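Chapter 4
Storage and Control of Hand Tools

4.1 Scope

Chapter 3 dealt with the care of cutting edges and striking faces. The present chapter covers where hand tools are kept between jobs, how they are issued, and how losses are found. Powered tools are treated in Chapter 7. The term "case" is used for any hinged or lidded container that one person can carry.
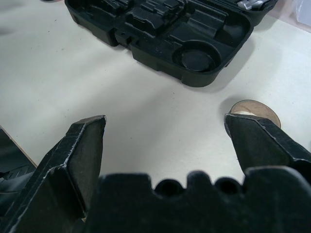
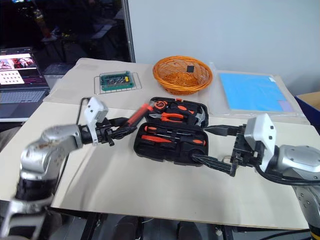
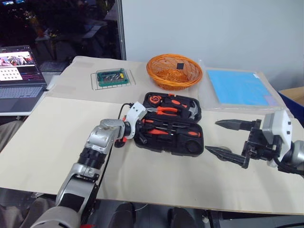

4.2 Terms

A fitted case has a separate recess for each tool. An open case has one or more undivided spaces. A crib is a fixed store with a person in charge of it. A kit is a set of tools listed on one sheet and issued under one number, whatever it is carried in.

The kit sheet is the controlling record. If the sheet and the case disagree, the kit is treated as incomplete until the difference has been explained in writing.

4.3 Fitted and open cases

A fitted case shows a missing tool at a glance, which shortens the check at the end of a shift. Its main fault is that it cannot take a replacement of a different shape. Huttunen and Opoku followed 80 kits at the Sestdale rail works and found that most of the fitted cases held at least one tool that did not match its recess after 2 years of use. The usual cause was a purchase made in a hurry.

Open cases accept any tool that will go in. They also allow hard tools to strike one another in transit, and edges should be covered - a canvas roll is enough for chisels and files. Heavy items go at the bottom. Measuring tools are carried separately where the work calls for close limits.

4.4 Issue and return

The crib at Sestdale issued about 300 kits in January under the system described by Olteanu. Each kit was signed out against a numbered tag, and the tag stayed on the hook until the kit came back. Partial returns were refused. A worker who had lost a tool filled out a loss slip at the counter, and the kit was held until the tool was found or replaced.

The tag system depends on one counter and one set of hooks. Sites with more than one crib need a shared log, as discussed in Section 4.7.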